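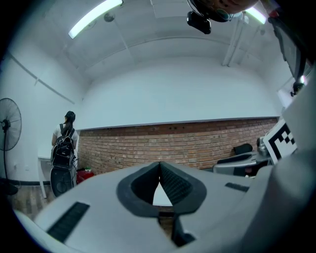
*5 min read · May 2021*

I have written little on this blog since the winter, and the reason is Grakness. It is the name I gave to my pair of hand-held grippers, after a word my daughter invented for anything that pinches. The first one I printed in our kitchen. The second was made in the shared workshop at Dradby, where the printer is larger and my family does not have to listen to it.

A short reminder for those who have not read the older posts. I want to teach a small robot arm to do simple work on a table, and I do it by holding the same kind of gripper in my own hands and doing the work myself. The camera on the gripper records, and later the computer tries to learn from it. The arm is still in parts on my shelf. I decided that I would not touch it before the hand-held pair is good, and until now I have kept this promise.

## The fingers

The fingers took most of my time. My first ones were hard plastic, and everything slipped out of them. Then I tried soft ones, printed in one piece, and they were bending sideways each time I took something heavier than a cup. The version I use now has a firm finger with a textured pad on the inside and a rubbery edge around the pad. The two pads lean together like the letter V, so the tips meet first.

I made 13 pairs before I arrived at this. Bilal Matar, who has the bench next to mine, told me at the third pair to stop changing the angle and the thickness at the same time. I did not listen, and I lost several evenings in which I could not say which change had made the difference. Now I change one thing, I write the number on the back of the part with a marker pen, and I write the same number in my notebook. It is boring and I recommend it.

The textured material I ordered from Postma. It came in a sheet, much more than I need. If you cut it, use a new blade and cut from the back side. With an old blade the edge becomes wavy and the glue does not hold there.

## The cubes

Each gripper has a white cube with square black-and-white markers, so that a camera looking from a higher place can find where the hand is. I was too confident about this part. I printed the markers on glossy paper, because I had it at home, and under the tube lights of the workshop the camera lost them again and again. With plain matte paper it became much better. I also learned to leave a white margin around the black square. In my first drawing I had cut it away to make the cube smaller, and the software found nothing at all.

I am still not happy with how the cube is fastened. It sits on 3 screws, and after one hour of work one of them is a little loose. A drop of thread glue would help, but then I can't take it off quickly, and I take it off often.

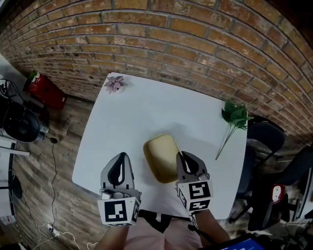
The tasks I have chosen are very simple. Take a tray by its two sides, move it, put it down flat. For a person it is nothing. With two grippers you notice quickly that your hands want to turn in the wrist, and the tray goes with them. I had to learn to move slower than feels natural, and to wait a moment with the fingers closed before lifting. I do 20 repetitions and then I rest, because my forearms get tired and the movements become careless. I can see this in the recordings: toward the end of a long series I close the fingers too early and push the edge of the tray away from me.

For objects with thin stems I have another difficulty. The tips must meet exactly, and on my left gripper there is a small error. When I close it slowly, one finger arrives before the other. I suspect the slider, which I sanded by hand and perhaps too much. The right one is from the later print and closes evenly.

## What is next

First I will print a new slider for the left side. Then comes the recording software. I use a small program called Vasska, which Bilal wrote for his own project and let me copy. It saves both cameras with one clock, but if one cable is disconnected it continues without any warning. I lost a full evening of work in this way. He has promised me a sound for it, and in the meantime I look at the file sizes between the series.

The arm will have to wait until September. I would like to mount the same fingers on it without changes, so the screw holes are already in the drawing. If somebody wants the files for the finger and the pad, write me in the comments which printer you have. The files for the cube I will keep until the screws stay tight.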